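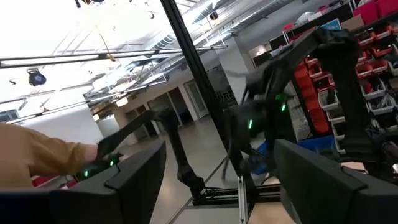 Talside Orchard throws open its gates on Friday for an evening of apples

221 shares
4 comments

Talside Community Orchard will hold its October Apple Evening this Friday from 4pm, and visitors are warmly invited to come and take some apples away. Please do. There are a great many of them.

The orchard's 60 trees have had what growers call a good year and what everyone living next door calls quite enough. Some 3576 apples had been picked by the start of the month, and the Bramleys have barely got going.

Visitors can bring their own fruit to be pressed, provided it is clean and doesn't arrive in a bin bag. Bottles will be on sale at the gate for those who forget, as most of us do every year. There will also be soup, a cake table, peeling races for all ages and a short guided walk through the old trees at 5pm, led by head grower Kekeli Agbeko.

"People ask me which variety is best for a crumble," said Kekeli. "This year my answer is whichever one you are willing to carry to the car."

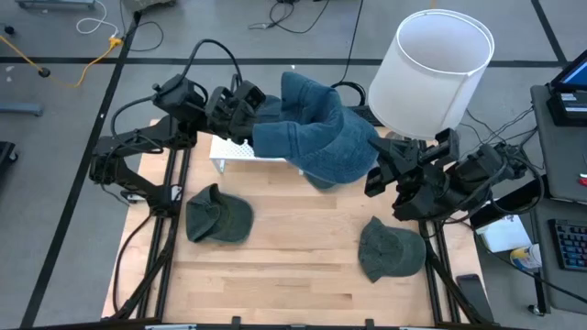 A blue cap held above a wooden tabletop.

Baker Eun-seong Nam will be judging the apple cake competition for the second time, having been told last year that it was a light afternoon's work. Entries should be brought to the packing shed by 4.30pm, with a list of ingredients and no covering letter. "I read them all last time," said Eun-seong. "One had footnotes."

Entry is free, and the money raised from cakes and juice will go towards a new fence along the Vorside boundary, where the local deer have been running a tasting programme of their own. Parking is in the lower field. Wellingtons are advised, whatever the forecast says – the lower field does not follow the forecast. Dogs are welcome on leads, but not in the shed during judging.

The gates close at 8pm. Anyone still holding an empty bag at that point will be given a full one.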